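Rubber pads, round two

Jun 2, 2021
by the Flallside bench diary

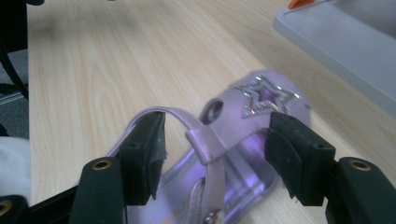 The lilac sandal between the rubber pads, star side up.

I meant to write only a few lines tonight, but I've made a pot of tea and I can feel it turning into one of the long ones. I spent the whole day with the two sets of fingers, the Osbridge hard plastic ones and the rubber-padded ones, going back and forth until my wrists ached, and I do think I have a favorite now.

Shoes are what settled it for me. I'd been dreading them! A block or a cup will forgive you almost anything, but a little sandal is all curves and gaps and thin straps, and you have to decide where to put your fingers before you close them. With the hard set I kept pinching the side walls, and the shoe would swing around like a gate. With the rubber ones I could go in lower and just hold on. I did 114 grabs in all, and I only gave up on 4 with the rubber (I didn't keep as honest a tally for the hard set, which I'm cross with myself about, so I can't call it a proper comparison yet).

The pearly lilac one with the big rhinestone star is the one I've grown fond of. I go in with one finger inside the ankle strap and the other against the inner wall below the star, and the strap rides up over the left finger. I'd like to find a grip that leaves the strap alone, but every other way in that I tried felt worse in the hand.

The pads are fraying at the edges already. I had hoped to get 500 grabs out of a pair before thinking about new ones, and maybe I still will, but I'm going to write to Clarley and ask if they sell the rubber by the sheet. Trimming my own would suit me fine. I used to do it that way at Ashworth, with a craft knife and a great deal of muttering.

Tomorrow the hard fingers get another turn, with a real tally this time, same shoes in the same order. I also want to try the green arms with the squeeze set a bit lighter. My thumb would be grateful. Must remember to buy more tape.

Last updated: November, typos only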